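News > Courts > Fraud

Former stock controller admits false accounting

Apr 2, 2023

Aurel Onu has pleaded guilty to two counts of false accounting at the parts wholesaler Frandsen. The court heard that he entered 191 invoices for goods that were never delivered, all in the name of a dormant supplier, Lullano.

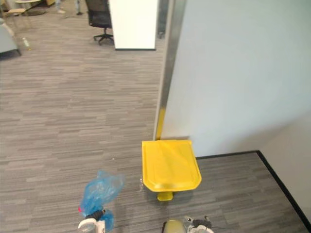

A yellow lidded bin on an office's grey carpet tiles.

The entries were found during a stock audit led by Bohumila Štěpánek, who compared 14 months of delivery notes with the ledger. Sentencing is set for May – bail continues until then.

2 comments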